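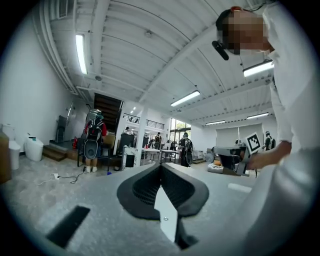 Week 3 handout: Reading a big room

Okay, so last week we did bedrooms and small offices, and a few of you told me it felt too easy. Good! This week we go up in size. We're looking at large open interiors, the kind with a staircase, an upper level and a ceiling you can get a crick in your neck from.

Start with the ceiling. I know everyone wants to start with the floor plan (I did too, when I was a student), but in a big room the ceiling gives you the most for the least work. Corrugated panels have a direction, and once you've found it you can line up your whole sketch with it. Then look for a beam. A wide beam crossing the panels is your second line, and from those two you can set up your perspective before you've drawn a single wall.

Next, columns. A square column that goes all the way from floor to ceiling is a gift — draw it early and measure everything else against it. Lộc Vương, who taught this unit before me, used to make us draw the column and nothing else for the first ten minutes. I hated it. I now do it every time.

Lights after that. Mark each fixture with a short stroke and don't bother with detail. Tubes farther back should get shorter on your page, and if they don't, go back and check your vanishing point. Pipes and vent grilles go in at the same stage, lightly.

Stairs and balcony railings come late. Dark stairs against a white room will pull your eye, so keep your pencil soft until the rest is down. If there's somebody standing up behind the railing, put them in, even as a tiny mark. People give you scale and they're quicker to draw than a tape measure is to unroll.

Windows last. Leave the glass blank and suggest any greenery outside with a few loose lines.

For next time: one sketch of a large indoor space, pencil only, plus notes of up to 1,000 words on the order you worked in. The lobby at Aredside is open until 6 p.m. and they're fine with us sitting on the floor. Please read the Kikuchi chapter on ceilings too, we'll start with it.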